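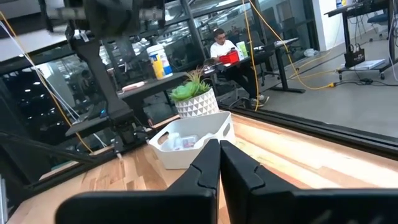
Let the Table Stay Messy

The best argument for building a two-armed robot in a shared workshop is the table. I mean the ordinary wooden table, with a plant on it and a plastic bin full of small packages, and people working at their desks a few steps behind.

I've been part of the Drosik build at Walier since last September, and I want to make a case that will annoy some of my fellow builders. We should stop cleaning up so much for our robots. The hobby has a habit of giving a new arm a matte black mat, one foam cube and a perfectly even light, and then everybody claps when the cube goes into the cup. I clapped too! My first arm moved a cube into a cup 20 times in a row and I called my mother.

Then I put a bottle on the mat and the whole thing fell apart.

A clear bottle is a wonderful object to build around. You can see the table through it, and it has a shine down one side that moves when you move. Lay it on its side and it rolls if you touch it badly, and if the cap is wider than your fingers open, you have to go for the body, where there's very little to see. A person picks one up while talking to somebody else. I have spent whole evenings on a single bottle, and I can't think of many evenings I enjoyed more.

Sayaka Hirose, who did most of the wiring on Drosik and has strong feelings about cable ties, disagrees with me on all this. Her view is that you change one thing at a time. If the light changes and the object changes and somebody has moved the plant, you can't tell which of the three broke your grasp. She's right, and I've lost enough weekends to prove her point. When we swapped the fingers for the tapered ones we did it her way, with the same block in the same spot, until we trusted them. A bench test has its place.

My complaint is with people who never leave the bench test. At some point the build has to meet the stuff it was supposedly built for, and I think that point should come much earlier than most of us let it. Second week, if you can stand it. The trouble you meet then is cheap to fix, because you haven't glued anything down or written 12 little scripts that all assume the table is black.

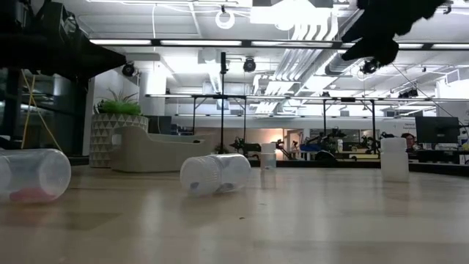
Bottles also taught me to care about where things end up, as well as whether they got picked up. One upright and one on its side are two different jobs. If your only test is "did the fingers close on it," you'll never learn that, and you'll be very surprised the first time you ask the robot to stand something back up. Try it with your own hands and your eyes shut. You'll find yourself feeling for the cap, turning the thing over, using the other hand to steady it. That second hand is why I'm so sold on two arms, even small, cheap ones, even when the second one doubles your wiring and your swearing.

People ask whether a shared space is the right place for it. A garage gives you quiet, and you can leave a half-finished job on the table for a month. I had a garage for years. What I didn't have was anybody walking past and asking why the left arm always goes the long way. I had stopped noticing that it did. The answer was a joint limit I'd typed in at one in the morning, back when the base was clamped somewhere else, and I had been working around it ever since.

The shared space also brings its own weather. Someone switches on another row of lights, the glossy wood throws it straight back, and the same bottle looks like a new bottle. I used to grumble about it. Now I make a note of the time and run the job again, because my kitchen doesn't hold its light still either, and a kitchen is where I'd like a descendant of this thing to work one day.

Money comes up too, and I'll say it plainly: spend less on the arm and more on the hours. I've watched builders wait half a year for a nicer gripper while a perfectly good one sat in its box. Fingers are the easiest part to change. Print a pair, try them, hate them, print another. We kept a tin of rejected fingers at Walier and new members like digging through it more than they like our manual — probably because you can see the thinking in them, the notch that was too deep and the tip that was too blunt.

So here's what I'd ask of anyone starting a build this year. Take the mat away for one evening a week. Empty your recycling onto the table, leave the plant where it is, and give the arms 20 tries at whatever is closest. Write down what went wrong in normal sentences that a tired person could read. Sayaka does this in pencil, on paper, and hers are still the notes I go to first.

You'll have bad evenings. I had one last week, and I went home with a list of four things to try and was back at the table before the coffee was made.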